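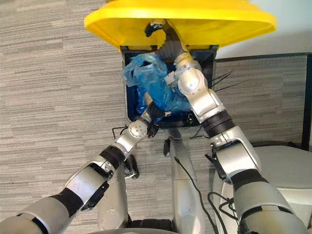

*Yellow lid up, blue bag in.*

14th May

I have been paying for a storage unit in Carkska since a December I no longer remember well. It was meant to be for two months. I was between apartments, the new place was going to have a basement, and Storemero had a sign out front that said the first month was a dollar. The new place did not have a basement. It had a closet with a water heater in it.

The unit is 22 on the second floor, next to the elevator that works on dry days. I go there maybe twice a year, usually to put something in. Last week I got an email saying my rate was being "refreshed," and after I had done the math on what I'd paid so far I went and lay down on the floor for a bit. I could have bought a car. A bad one, but it would have had a trunk.

So on Saturday I drove out to see what I was guarding.

If you've never emptied a storage unit, the first thing that hits you is how well past-you packed. I labeled everything. The labels say things like MISC and MISC 2 and, on one box that weighs more than I do, KITCHEN?? with two question marks. Inside KITCHEN?? was a complete run of a magazine about canoes. I have been in a canoe once. It went fine, and I guess I got ideas.

There was also a Mirik bread machine with no paddle, a bag of curtain rings, four phone chargers for phones that now live in museums, and a lamp I'd accused a former roommate of stealing. I'm going to have to do something about that. I've drafted the text several times and it keeps coming out as if the lamp had done it. 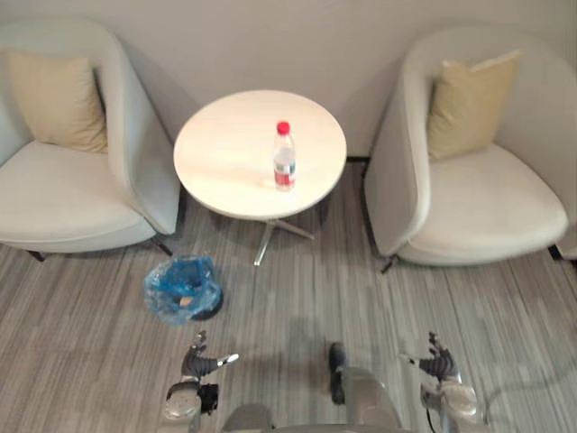

The furniture is where storage really gets you, as you can't toss a couch in the back seat and decide later. My couch is a Kvam, bought on credit, wrapped in plastic, and stood on its end like a bouncer. I always pictured it in some grown-up living room. What I like now is a white tub chair with one beige cushion leaning in the back of it, on a gray striped carpet that would forgive a good deal of coffee. You sit in a chair like that, you get up again, and that's the whole relationship. The Kvam needs three people and a van, and it has never once fit through a door without somebody's knuckles paying for it.

I listed it online for free. I had 28 messages by dinner. Most of them said "is this available" and then, when I said yes, went quiet, as if availability had been the thrill. One person wanted to know if I would deliver it and also keep it until fall. I told him I already had an arrangement like that with myself.

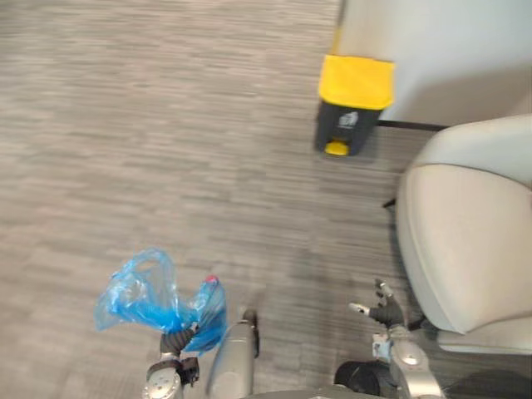

In the end it went to a couple with a borrowed truck who talked to each other in whispers the entire time, so I still don't know if they liked it. The canoe magazines went to the library's sale table. The librarian looked at the box and then at me, and I said they were in order, and she said she was sure they were.

What's left is MISC 2, the lamp, and a folding table I keep telling myself is handy. I asked the man at the desk about closing out and he said they need 28 days' notice, in writing, and that if I wanted to drop to a smaller unit instead there was a special on. First month a dollar.

I took the brochure. It's on the counter under the chargers, which I seem to have brought home.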